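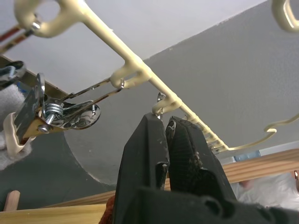

What is the Tidine laundry line?
Tidine is a range of indoor drying hangers and racks sold by Plarkon for small apartments.

How long should I leave knitwear to dry?
Lay it flat on a rack and turn it after 45 minutes. Do not hang wet wool by the shoulders – the weight of the water stretches the seams.

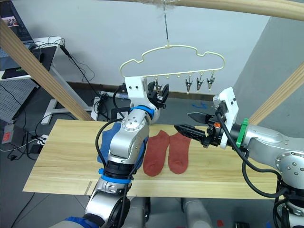 Socks and underwear can be clipped at the cuff or waistband. Leave a gap between items so that air can pass.

Can I order spare parts?
Yes. Spare clips are sold in packs of 100 or 200 through the Ristosum parts store. Quote the part number printed on your receipt. Orders placed before October ship at the old rate. 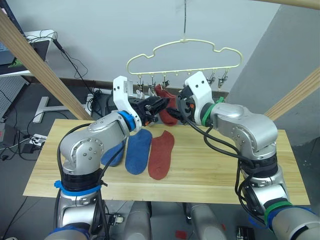

Which detergent leaves the least residue?
A liquid detergent, measured to the lower line on the cap. Powder tends to leave marks on dark fabric in cold cycles.

Do you ship outside the country?
Only to addresses served by Xie Freight. Parcels longer than 205 cm are not accepted.

Page last updated August 17, 2018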